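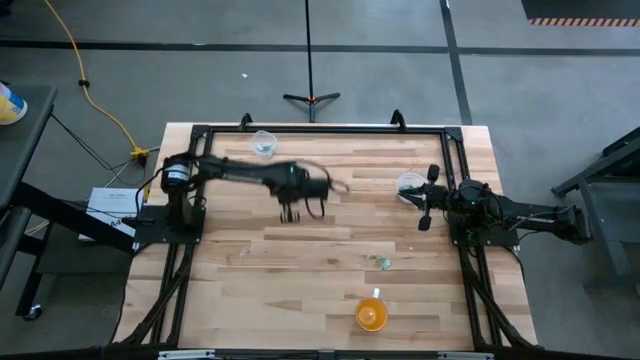 Hi all, Violeta Saavedra again, taking the minutes because I sat closest to the outlet. We met in January to sort out the table clearing work, meaning who picks up what, what goes into which container, and what we do with all the little paper bits that end up everywhere. I started us off with the cups, my own pet topic. Two clear cups were lying on their sides and there was an orange one with orange liquid in it near the edge, and I said (maybe a bit too loudly) that a cup on its side and a cup with something in it should never be on the same list. Everyone agreed, so that's item one done in record time!

Present: me, the two from Andreadis, the Plodex bench people, and Andano on the phone until the line dropped. Apologies from the Drotatden office, who sent notes instead. I read those out near the end.

1. Cups and drinks

Agreed: anything with liquid in it gets handled upright and on its own, and it goes last. The Andreadis folks wanted it to go first, and we went back and forth on this for longer than I care to type up. Their point was that a spill ruins the paper. My point was that you need the space around the cup before you reach for it. We're trying my way until the next meeting and then we'll see who gets to be smug.

Clear cups get their own line on the sheet. They're hard to spot on that striped wood, and I'd like them called "clear cup" and never "glass," please, since we have real glasses in the cupboard and I've been sent to look for the wrong thing twice now.

2. Play money

This one took up most of the meeting. We have a box of 500 green notes for the pick-up-and-put-away tasks, and Plodex asked for 3000 more. I said that sounds like a lot of notes. Plodex said they wear out fast once they've been balled up and flattened a bunch of times. Fair enough, I do see how limp they get.
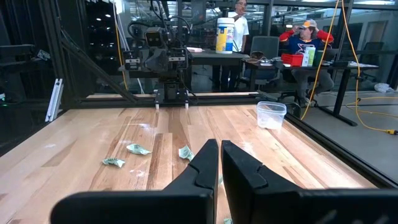 Crumpled green notes on the tabletop, with the open food container at right.

We talked about how crumpled is crumpled. Some of us like a tight wad, some of us like a note that's just been creased and dropped, and the sheet only says "crumpled." Decision: write down both kinds, and use a mix every time. Andano asked (before the line went) if we could do flat notes too. We can, but flat ones are a pain to pick up off smooth wood and I'd like to leave them for the spring.

The order for new notes is approved, but only for half of what Plodex asked for. They took it well.

3. Containers

Long chat, and I loved it, because I have feelings about food storage! We keep the lids off during the task. Lids live in the drawer under the sink, all of them together, even the ones that don't fit anything. There's one container with white stuff left in the bottom and I've asked for it to be washed properly or swapped out.
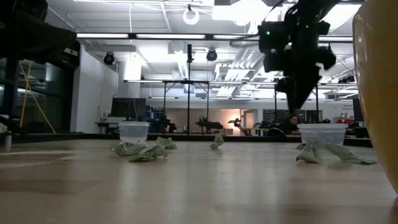 The other question was whether notes should be sorted by container or just put in whichever is nearest. Nearest is simpler and it's what most people would do at home, so nearest it is for now. The Drotatden notes asked for a sorted version as well, with a small container and a wide one. I've put that down as a maybe.

4. Budget

There's 2075 left for supplies. The notes come out of that, plus new cups. I'll send the list around and please reply to it this time.

5. Any other business

The bits of white paper. They're not part of any task, they just show up. Whoever finishes last wipes the table down, 9 at night or not. Also the good scissors are missing again.

To do

Violeta: list of cups, order the notes, look for scissors
Plodex: replace or wash the container
Andreadis: rewrite the drinks section on the sheet
Andano: call back about flat notes

Related items
Table clearing sheet, current version
Supplies list and drawer map
Notes from Drotatden on sorting
Minutes of the previous meeting

Contact Violeta Saavedra with corrections | Copyright the table clearing group | Back to top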